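FOLTBY FRUIT GROWERS' COOPERATIVE
Minutes of the September General Meeting

Chair: Lutfa Herath
Recording: Obaidul Uddin

The meeting was called to order at 6 p.m. A quorum was declared, with 53 members present in person or by proxy.

1. Minutes of the previous meeting

The minutes were approved with one correction. Under Item 4, "lower reservoir" should read "upper reservoir."

2. Water allocation and irrigation schedule

The Chair reported that the upper reservoir ended the season lower than planned. The Moynihan line lost pressure on several evenings when the pear blocks and the late apple blocks were drawing at the same time. Members on the far end of that line asked that their concern be entered in the record, and it is so entered.

The Board proposed that the evening draw be split into two turns beginning next season, with the pear blocks first. Discussion followed. Members with young trees objected to a fixed turn, as newly planted rows need shorter and more frequent watering. The motion was amended to exempt blocks in their first and second leaf.

Motion to adopt the split schedule as amended. Moved, seconded, and carried with 40 in favor. The remaining votes were against or abstaining.

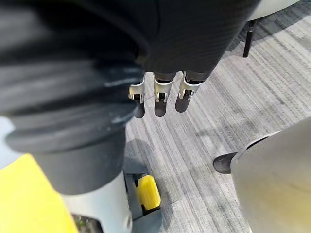 Three-fingered robotic hand above striped carpet.

3. Filter station

The screens at the Purnano pump house were cleaned in the spring and again before harvest. The second cleaning took longer than expected on account of silt in the lower housing. Mr. Uddin presented two options: replacement of the screens only, or replacement of the screens together with the flush valve. The second option costs more at the outset but would allow the station to be flushed without shutting down the line.

A member asked whether the old valve could be rebuilt. Mr. Uddin replied that parts are still sold but that the valve body is pitted – the supplier would not warrant a rebuild. The matter was referred to the Board for written quotations, to be circulated before the winter meeting. No vote was taken.

4. Drip line purchase

The bulk order for drip line closes at the end of the month. Orders have been received from more than six members to date. Members who wish to be included must submit block lengths and emitter spacing in writing. Orders given by telephone will not be accepted this year, following the mix-up over spacing on the last order.

Fittings are not part of the bulk price. Members should check their existing fittings against the new line before ordering, as the outside diameter differs slightly from that of the previous supplier.
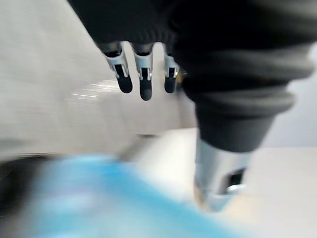

Delivery will be made to the packing shed at Jukberg. Coils must be collected within the posted hours, and any coil left after the collection period will be charged for storage at the rate set last year. The Chair reminded members that the loading area must be kept clear for fruit trucks until the late varieties are in.

5. Soil moisture readings

Readings from the shared sensors were distributed on paper. The sensor in the lower Jukberg block gave values well outside the range of its neighbors from midsummer on and should be disregarded. It will be pulled and checked over the winter. Members asked that future readings be grouped by soil type as well as by block – agreed.

6. Access road

The culvert on the Moynihan side remains in use with the posted weight limit. The Chair has written to the county and awaits a reply. Members hauling full bins are asked to use the north gate until further notice.

7. Other business

A member requested that the cutoff for winter shutdown of the lines be announced earlier than last year. The Board will post the date at the pump house and at the packing shed.

A question about resale of unused water shares was ruled out of order, as notice had not been given. It may be placed on the agenda for the winter meeting if submitted in writing.

8. Adjournment

There being no further business, the meeting was adjourned.

Respectfully submitted,
Obaidul Uddin, Secretary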